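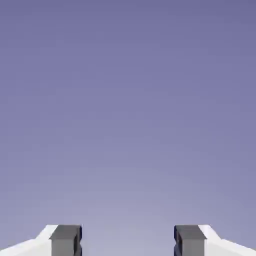
Lilac, darker towards the top.

The Colour of the East Wall

The contract with Trendell specified that the east wall of the reading room at Okasside should be painted to match the sky as seen from the sea steps at the end of the day. No reference was supplied. The surveyor asked for one in writing and was sent a paint card with 360 colours on it, none of them marked.

She took the card down to the steps on a Thursday in October. Method: hold the card at arm's length, facing west, and strike out any colour plainly wrong. By the time the light failed she had struck out 345 and had 15 left. She wrote these in the site book with the time beside each.

The following evening she repeated the exercise and arrived at a different 15. Only 2 appeared on both lists. One was a grey called Bastos and the other a pale violet with no name, listed as 376 although the card held fewer colours than that. The supplier, when telephoned, explained that the numbering had gaps where older paints had been withdrawn.

Test patches were put up side by side on the bare plaster. Under the lamps the grey went green. The violet stayed where it was, but the foreman said it looked like the inside of a shell, and the client's agent said it looked like a bruise. Both remarks were entered in the book.

The surveyor's father had painted boats in the same harbour. He mixed by eye and kept no records, and when a hull needed patching he mixed again and the patch showed. As a child she had thought this careless. She now had his brushes in a drawer and had never used them, the bristles being too long for wall work.

On the third evening there was cloud and no colour worth recording. She stayed on the steps until the ferry from Drustetti came in, then went back to the site, where the painters had left for the night. She turned off the lamps and opened the shutters. The violet patch was lighter than the wall around it. The grey one could not be found except by touch.

She wrote the recommendation before going home. Colour 376, two coats over primer, flat finish, brush marks to run level. Under "basis for selection" she first put "site observation", then crossed it out and put "visible in the dark" – which the agent queried the next morning and then, after some time at the shutters, initialled.

The wall was finished inside the month. One corner dried a shade off, behind the door, where the second tin had been opened. The surveyor noted the position and depth of the fault and gave no instruction to correct it. The remaining paint was sealed, labelled and put on the shelf under the stairs.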